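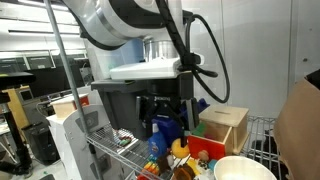

# Storage Survey of a Mixed-Use Wire Shelf

Group 6: Ghazal Rostami, Aravind Kartha, Hertta Hakala
Course project, February

## 1. Purpose

The play materials at the Trelen family room are kept on open wire shelving. Staff reported that small toys take too long to find and that cleaning supplies end up next to them. The project was set up to record how the shelf is used, measure retrieval time, and propose a layout that needs no new furniture.

## 2. Method

Retrieval was timed with a stopwatch. One person called out an item from a printed list, and a second person located it and placed it on the floor mat. A trial ended when the item touched the mat. We ran 144 trials over four afternoons, the last on a Friday. Trials in which the caller misread the list were discarded, leaving 117 for analysis.

Items were sorted by shape into three classes:

- **Boxed:** flat sides, stands without support (the slotted wooden box with the red panel)
- **Round:** rolls or shifts when a neighbor is removed (the yellow ball)
- **Irregular:** figures, stacking toys, plush

Bottles were logged separately as non-toy items.

## 3. Observations

Boxed items were found fastest. They kept their position between trials and their large faces could be read from a distance. The red panel on the slotted box was named by all three searchers as the landmark they used for the rest of the shelf.

Irregular items gave the slowest times. Small figures tended to sit between larger objects with only the upper part showing, and searchers often moved a neighbor first. 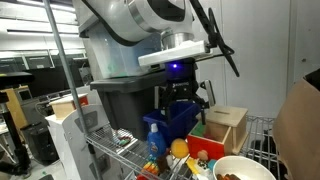
*Figure 2. Shelf contents with the blue bin and stacking toy area; bottle, ball and slotted box grouped together.*

The wire surface had a measurable effect of its own. Narrow-based items leaned when placed across the bars, and 13 trials included at least one item tipping over. Turning the base to span more bars reduced this, but we did not test it separately.

## 4. Proposed layout

1. Move all bottles to a different shelf, out of the toy area.
2. Place the ball in an open bin.
3. Keep the slotted box in its current position as a landmark.
4. Line the wire with a rigid mat cut to the shelf depth.
5. Stand small figures in a single row at the front edge.

## 5. Limitations

All searchers were group members and learned the shelf during testing. Times from the first afternoon are therefore not comparable with the last. Valquíria Nogueira reviewed the timing sheets and suggested a repeat with searchers new to the room, using the same list in a different order. The mat has not been purchased.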